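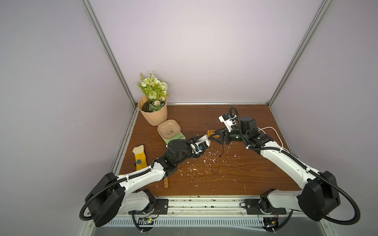
*Plan de travail brun à veinage bois, parois claires.*

**Consigne des bocaux à Grenum : point d'avancement au 18 septembre 2020**

Le dispositif fonctionne, au sens où des bocaux partent et où une partie revient. Je n'irai pas plus loin pour l'instant, et je préfère l'écrire dès le début parce que la note de cadrage promettait davantage. Elle annonçait un « changement durable des habitudes d'achat ». Je ne vois pas comment nous pourrions l'établir avec ce que nous relevons.

## Ce qui est en place

Six commerces de Grenum vendent des produits secs et des conserves en bocaux consignés. Le stock de départ est de 1000 bocaux, tous du même modèle, fournis par Kavico. L'épicerie Arroyo est la seule à avoir installé un point de retour près de la caisse ; ailleurs, il faut demander, et les clients ne demandent pas volontiers.

Le lavage est assuré par l'atelier de Plavent, à raison de deux tournées par semaine. La qualité du lavage n'appelle pas de remarque, sauf pour les étiquettes. La colle dite « hydrosoluble » ne l'est qu'au prix d'un trempage prolongé, et le fournisseur continue d'affirmer le contraire. Nous avons demandé la fiche technique, reçue en anglais et sans aucune température indiquée.

## Taux de retour

Le taux de retour s'établit à quelque 35 % des bocaux sortis. Ce chiffre a déjà été repris dans une présentation de la commune comme un « démarrage prometteur ». Il faudrait au moins rappeler trois choses :

- un bocal gardé chez un client pour y ranger de la farine n'est ni perdu ni retourné, et nous ne savons pas le distinguer d'un bocal jeté ;
- les retours de l'épicerie Arroyo pèsent très lourd dans le total ;
- les bocaux vendus en fin de période n'ont pas eu le temps matériel de revenir.

Les deux premiers points tirent vers la prudence, le dernier vers l'indulgence. Je ne sais pas lequel l'emporte, et les personnes qui affirment le savoir n'ont pas accès à d'autres relevés que les miens.
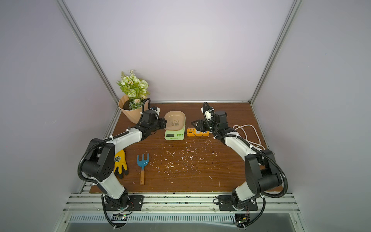 Reste la question du montant de la consigne. Les commerçants la trouvent trop élevée, Plavent la trouve trop basse, et chacun s'appuie sur des conversations de comptoir. L'augmenter en cours de route rendrait les deux périodes incomparables. Je propose de ne pas y toucher avant la fin de la convention, même si cela déplaît.

## Dépenses

Le poste transport dépasse la prévision. Celle-ci supposait des tournées pleines, hypothèse que personne n'avait vérifiée auprès de l'atelier. Le poste communication est sous-consommé, et je ne recommande pas de le dépenser pour le principe : une deuxième affiche ne fera pas apparaître un point de retour là où il n'y en a pas.

## Demandes

1. Autoriser le transfert du reliquat de communication vers l'équipement des points de retour.
2. Retirer des supports publics la mention du bilan carbone, qui repose sur un nombre de réemplois jamais observé.
3. Reporter la décision d'extension à Plavent après le relevé de fin septembre.

Le tableau des retours par commerce sera transmis séparément, une fois corrigées les saisies en double.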